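Canceled my home internet contract with Plundeck in October. Well. Began canceling it in October. A thread.

The bill started at a price I can barely remember and crept up a couple of dollars whenever I wasn't looking. Then came a "network enhancement fee." The network was not enhanced. I have the speed tests.

I pay for 500. On a good morning I get enough to load the page where you complain about not getting 500.

So I called. The menu has an option for new service, an option for adding service, an option for moving service, and an option for hearing the options again. To cancel, you say nothing until it gets worried about you.

First agent: lovely. Asked why I was leaving. I said the price. She offered me a bigger plan for more money. I have thought about this often.

Second agent, in a department called Loyalty, wanted to know if I'd considered bundling a landline. I said I had not considered a landline since I was in high school. He put a note on the account. I'd love to see that note.

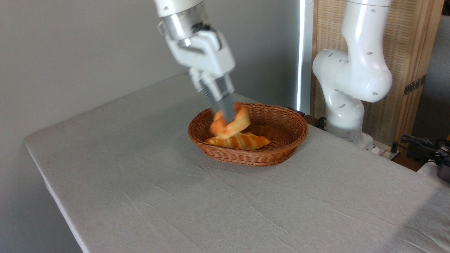
Meanwhile I was shopping for the replacement. There are 2 companies that will serve my street, Draltix and Wisora, and Draltix only serves the even side. I live at 602, so for once in my life I was on the correct side of something. Their comparison page is a mess, though. The plans are all called Home something, and the one I wanted kept sliding out from under the cursor every time a banner loaded. There are robot arms that can get a bread roll out of a wicker basket, and I could not get a Home Plus into a shopping cart.

Got it in the end by using my phone, off the Wi-Fi, standing in the driveway.

Draltix install was fine. The guy drilled one hole, in the place I asked for, and left. I had taken the whole afternoon off and he was done before I finished my coffee. Didn't know what to do with myself. Ran a speed test. Ran another one.

Then the modem return. Plundeck wants the modem, the power cord, and "all original accessories." The original accessories were a sticker and a leaflet. I mailed the leaflet.

They said they never got the box. I sent the tracking number. They said that was a tracking number for a different box. It has their warehouse on it. I sent it again, bigger.

Bought my own router this time, a Visser, secondhand. It cost less than what Plundeck charged me to rent theirs for a year. I rented theirs for six years. Please don't do that math for me, I've done it.

Final bill came this morning. Zero balance, plus a flyer inviting me back at the price I started with.

Anyway if you're on the odd side of my street, I'm sorry, and Wisora has a waiting list.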